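Plora Desktop: notes, lists and reminders in one window

I started writing Plora for myself, after my third paper diary went through the wash. It's a small program for keeping your notes, shopping lists, birthdays and reminders together, and it still looks a lot like the one I made for my own kitchen laptop (only with fewer crashes!).

Everything sits in one window. Notes are on the left, in folders, and you can put folders inside folders as deep as you like. My own file has 2,429 notes in it, going back years, and the search box still finds my boiler serial number before I've finished typing it. Reminders live on the right, and you can drag a note over there if you want it to pester you on a certain day.

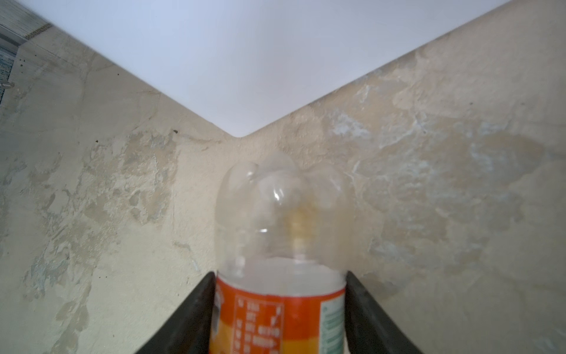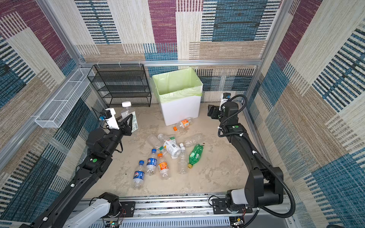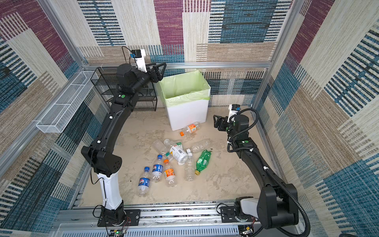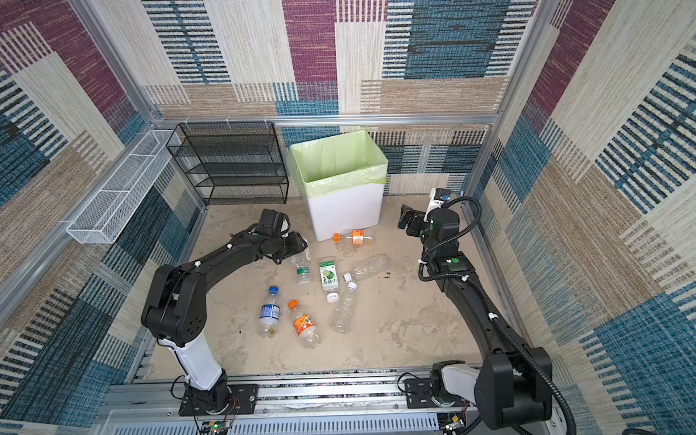 Version 81 is the one to download at the moment. The big change is repeating reminders, which Hadiza Adebisi had been asking me for since October. You can now have something come up every second week, or on the last day of each month, and if you tick it off late it asks whether to count from today or from the old date. I went back and forth on that one for ages and I'm still open to being talked out of it.

You can also bring in your old stuff from Prudeo and Worku. Contacts come over fine. Worku's coloured labels don't, sorry, they all turn up as plain text and you'll have to colour them again yourself.

Siiri Rozīte did the new icons and Omid Ebrahimi sorted out printing, so address lists finally fit on the page.

The free copy holds up to 2,000 notes and never runs out. The paid one has no limit and lets you put a password on single folders. Your data stays in one file on your own computer, so do copy it somewhere safe now and then.

Needs about 831 MB of disk space, mostly for the spelling dictionaries, and you can leave those out when you install.

Page updated March 16, 2025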